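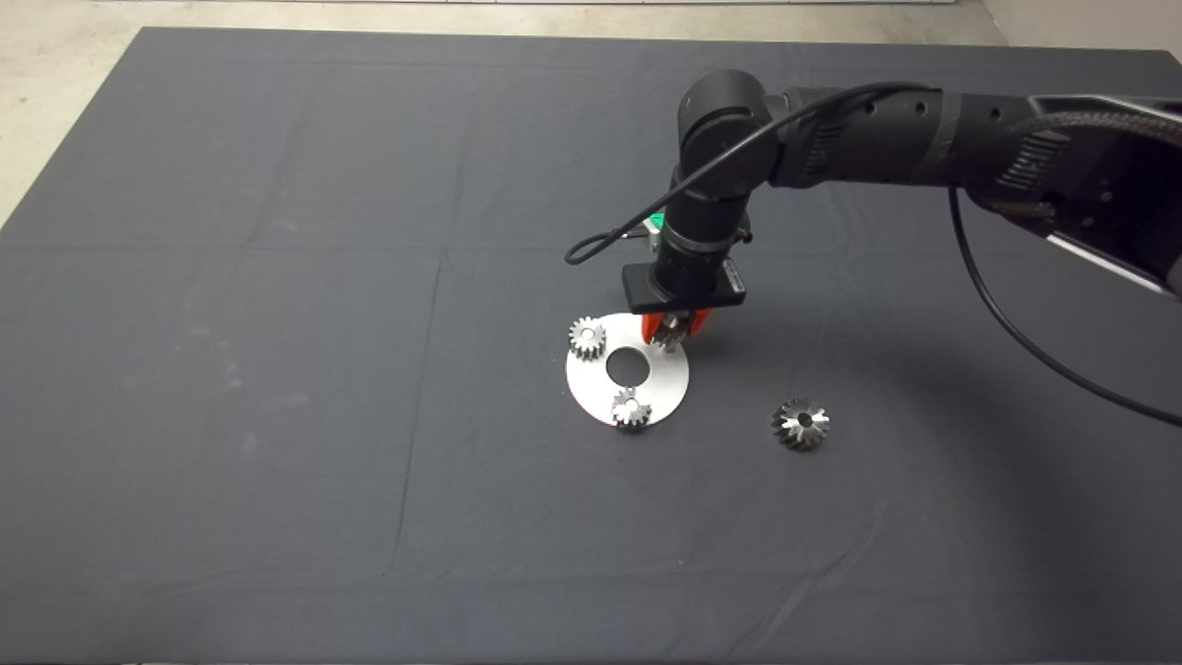 Vol. 12, No. 2

# Setting Up a Restricted Gift Fund for a Small Watershed Group

A restricted fund holds money that a donor has given for one stated purpose. The steps below assume a registered nonprofit with its own bank account and a bookkeeping program that can tag entries by fund. Groups working under a fiscal sponsor should get the sponsor's rules first, as they override most of steps 2 and 3.

## 1. Write the purpose statement

Keep it to one paragraph. Name the place, the kind of work, and what happens to money left over. The Sowa Creek fund uses this wording:

> Gifts to the fund pay for planting, trash removal, and equipment repair along Sowa Creek. Any balance left when the fund closes goes to the general budget for stream work.

Avoid "and related activities." Two bookkeepers will read it two ways. Have the board vote on the text and record the vote in the minutes before any gift is accepted.

## 2. Open the fund in the books

A separate bank account is usually not needed. Create a fund code and apply it to every deposit and payment.

1. Add the code to the chart of accounts. Short codes are easier to sort.
2. Add one income line and up to four expense lines.
3. Post a test entry, run the fund report, and void the entry.
4. Save the blank report as a template.

Kyung-tae Son, who set up the codes for the Clemska wetland project, also recommends locking the fund name after the first deposit. Renaming it later can break the link to old reports in some programs.

## 3. Accept and acknowledge gifts

Send a written receipt within 12 days. State the amount, the date received, the fund name, and whether the donor got anything in return. For gifts of goods, describe the item and leave the value blank; the donor sets the value.

Decline gifts with conditions that the purpose statement does not cover. A polite letter is enough – offer the general fund as a second choice.

## 4. Sort the expenses

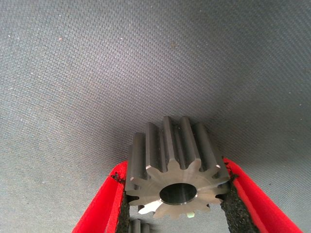

Equipment costs cause most of the coding errors in a restricted fund. Set a threshold and apply it to each item on the invoice. At Sowa Creek, anything under $150 is a supply or a repair part, and anything at or above it goes on the equipment list with a tag number. A metal spur gear like this one would be coded as a repair part at most prices, and the invoice should name the machine it goes into. Write "gear for auger gearbox," for example; "hardware" will not satisfy a reviewer.

Shared costs need a split. Pick a basis (hours of use works for tools, miles for vehicles), write it down, and keep it for the full year.

## 5. Report to donors

Report twice a year. One page is sufficient:

- opening balance
- gifts received
- spending by expense line
- closing balance
- work completed, with locations

Monique Masson's template for the Komik shoreline fund adds a line for money promised but not yet spent. Include it if contracts are outstanding, and label it clearly so it is not subtracted twice.

## 6. Close or renew

Review the fund each December. If the balance is under 20 percent of the year's gifts and no new work is planned, the board can vote to close it. Move the remainder as the purpose statement directs, notify donors in writing, and mark the code inactive. Do not delete the code.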